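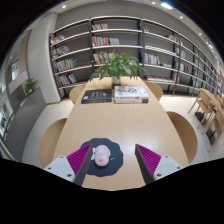 Olgate Allotments, December minutes

I scribbled these up on the bus, so shout if I've missed anything! We kicked off at 7pm. Seed money stands at £458, and the Skatora order takes £168 of it.

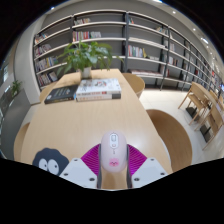 When does the water go off?
Straight after the first hard frost, same as last year.

We then got on to the path by Weerakoon Lane (again), and I said I'd ring for a price on bark chips,

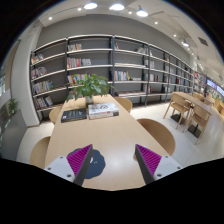
plus a second one for gravel, as about 100 bags seems an awful lot to barrow.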